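Re: Drundaswood #16, who is wearing the mask??

mothball_ray
ok so just finished 16. Spoilers obviously. Are we really supposed to buy that Ignacio hands over the lantern after one bad night? He carried it through the entire Salt Year arc, lost a hand for it, and now he leaves it on a porch and walks off. Montes is a good writer but this felt like an editor said "new guy by March" and that was that.

pagecount
Disagree. It's been set up since the annual. Go back to the diner bit, Ignacio can't light it the first time and plays it off. Two panels, no dialog. Peeters draws his hand shaking.

mothball_ray
I read that as him being cold. It's snowing.

pagecount
It's snowing in every issue.

Stetadis_fan_96
The art is what gets me. Peeters inking himself = great. The last two issues with fill-ins = not great. Faces all over the place, and the Retevow armor changes collar between pages. Pg 9 high collar, pg 10 none. Does nobody check this stuff

kelp
The collar thing is on purpose I think? The armor "remembers" whoever wore it, so it shifts. Pretty sure Pacheco said so in the letters page, 12 or 13, don't have them here.

Stetadis_fan_96
If it takes a letters page to explain it then it isn't on the page.

kelp
fair

longbox_lena
Coming at this as someone who only started with the second trade. I liked the handoff! I never got the attachment to Ignacio, he's kind of a jerk to Nerea's character the whole time (the one she based on herself, forget the name, the ferry pilot). New lantern person being a total unknown is more fun for me. Also anybody have a spare #4? Shop wants 96 bucks and that's nuts for a book with a print run that wasn't even small.

mothball_ray
96 for a 4?? It has a first appearance of the Stetadis but only the shadow. Don't pay that. I got mine for 16 with a bent corner.

pagecount
The shadow counts. Price guides say it counts.

mothball_ray
price guides say whatever sells price guides

longbox_lena
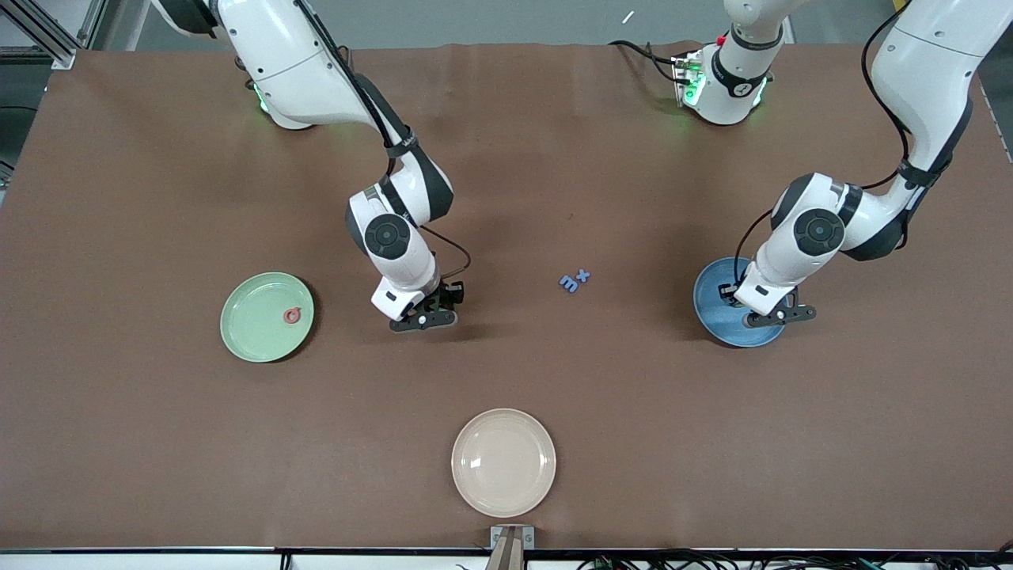 Brown table, plates out, both arms over it.

kelp
Back to the mask. My money is on Leandro. He's the only one who knew where the porch was, and the boots match from issue 11. Same buckle.

Stetadis_fan_96
Boots were drawn by a differnt guy. I wouldn't hang a theory on boots in this book, see: collar.

kelp
ok but who else? Encarnación is out, she's on the boat. Unless the boat stuff is a flashback.

pagecount
The boat stuff IS a flashback. Look at the caption color. Yellow is past, gray is now. Been that way since the start.

kelp
...oh no

mothball_ray
Wait so she could be at the porch. That makes it better, I take back maybe half my complaint. Still think he should have gotten a full issue to say goodbye. 100 issues of a legacy book would do that, this one gives him four pages and a splash.

longbox_lena
Encarnación with the lantern would rule. Her and Leandro fighting over it, siblings, I'm in

pagecount
Don't get hopes up, next cover shows someone a lot taller. Could be a fakeout. Montes does that, the #8 cover never happened in the comic at all.

Stetadis_fan_96
I want 200 pages of Peeters on everything and no fill-ins, thats my whole wish list. Dropping it if 17 has another guest inker.

mothball_ray
you said that at 14

Stetadis_fan_96
and I meant it at 14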